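Home | Collections | Data | Contact

Print this page | E-mail this page

Prutside Press Photo Archive: Data Card

Last updated: 2020-12-20

# Summary

The Prutside Press Photo Archive contains 400 captioned news and sports photographs from the regional papers Skellum Courier and Wuisan Observer. It is issued for the study of caption writing and newsroom indexing. Each record consists of one photograph, the caption as printed, and a short set of subject terms.

# Contents

- photos/ holds the photographs, one folder per newspaper
- captions.csv holds the printed captions and photographer credits
- subjects.csv holds subject terms assigned by the archive
- corrections.txt lists published corrections, in order of receipt

Records that share an event carry the same event code. A high school basketball game, for instance, may appear under one code with pictures from both papers. There are 48 event codes in the present release.

# Captions

Captions are reproduced as they ran, including misspelled names and abbreviated ranks. Where a newspaper later printed a correction, the corrected wording is placed in a separate column and the original is left unchanged. Captions that were shortened for print end in an ellipsis in brackets.

# Selection

Dimas Harahap made the initial selection from the papers' year-end galleries. Retno Setiawan reviewed the subject terms and settled disputed credits. Photographs of court proceedings involving minors were excluded. A further 10 records were withdrawn in March at the request of the Wuisan Observer, and their numbers have not been reassigned.

# Known limitations

Sports coverage is heavily represented, particularly football and track. Community events in Drarnside appear only where one of the two papers sent a staff photographer. Subject terms were assigned in English and follow version 2 of the archive's term list.

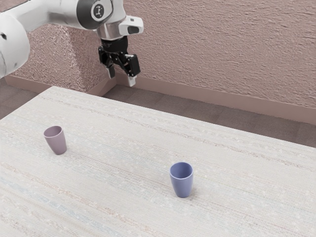 # Terms of use

The archive may be used for teaching and noncommercial research. Photographer credits must be kept with any reproduced picture. Requests for publication rights should be directed to the newspaper named in the record.

Print this page | E-mail this page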